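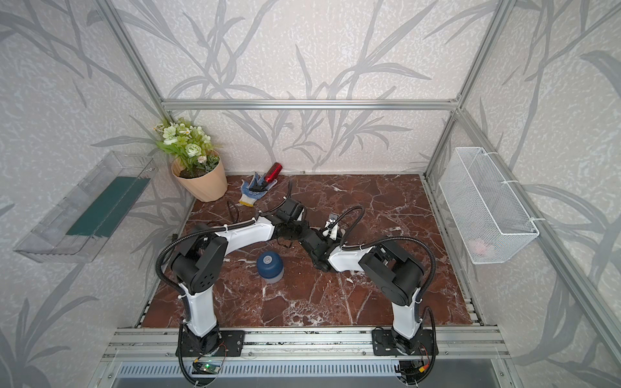
Handout 3: Looking after the two-arm cell

Right, this is the one you'll want beside you in the lab, so please print it or keep it open on your phone. I wrote the first version in July and have tidied it up since, mostly thanks to Asif Siddiqui, who found all the places where I'd assumed you could read my mind.

Before you touch anything

Power off at the wall, then wait 10 seconds. I know the switch on the supply is nearer! Use the wall. The shoulders carry most of the weight and the arms will sag when the motors let go, so have one person holding each upper link as the power goes. Park the grippers well apart first if you can. When they're nose to nose in the middle, as they are in the photo, a sagging arm will knock straight into its neighbour.

Base plates

Both arms bolt through black plates on to the aluminium rail at the front. These bolts work loose over a term (Ovenier, the cell we had before this one, was far worse) and the first sign is a wobble you'll blame on the software. Hold the arm low down, just above the plate, and rock it gently. If it moves, nip the bolts up a little at a time, going corner to corner.

Cable conduit

My favourite topic, sorry. The black corrugated conduit has to have slack at the shoulder, and that's why it loops out so far and looks a bit untidy. Please don't tie it in! Move each joint by hand through its whole travel and watch the loop as you go. It should never pull tight, and it should never get under the forearm. If you see a flattened bit, write it in the log and tell me.

Camera mount

The little white mount on top of the right gripper gets bumped more than anything else in the cell. Wipe the lens with the soft cloth, never your sleeve, and check that the mount is square to the gripper. If you've moved it even slightly, run the Simard routine again before anyone records anything. It wants 637 points and it takes a while – go and have a cup of tea.

Boards at the front

There's a small circuit board near each base, with thin red and black wires. Look, don't tug. A loose wire here gives you an arm that drops out halfway through a move, and I once lost most of an afternoon at Kiltby to exactly that.

Putting it back

Tools off the worktop, screwdriver included, and the glove too. Power on at the wall, home the left arm, then the right, and sign the log. If you get error 1276, one arm hasn't finished homing, so switch off and start again from the top.

For next time, read the Hesach notes on joint limits and bring your own log page with you.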